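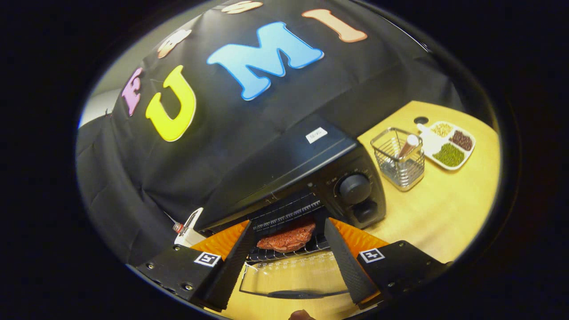
Small kitchens are my whole life, so I'm thrilled to tell you that Zenenthorpe is bringing its Countertop Suppers classes to Skastdale this February! We've got 11 evening sessions on the calendar, all starting at 7, and every dish gets made in something you can park on a table. Burgers come first. A single patty goes right on the wire rack of a black toaster oven with the door folded down, and a black cloth with big foam letters on it (the blue M is my favorite) makes a cheerful backdrop for the whole business.

I started Zenenthorpe after years of renting places with no real stove - I cooked a lot of strange dinners back then, and some of them I'd still serve to company. Last year 194 people came through our classes in Barta, and plenty of them asked when we'd do one closer to home. Well, now we are.

Each class costs $20, and that covers your ingredients and a copy of the Breronine recipe booklet, our own little collection of toaster oven suppers. You'll cook, you'll eat, and you'll take the leftovers home if there are any (there usually aren't). Beginners are very welcome, and so are folks who only ever make toast.

Sign-up is open now at the Zenenthorpe front desk in Skastdale. Reporters who'd like to sit in on a class can ask there too - come hungry, and please tell us about any food allergies when you book.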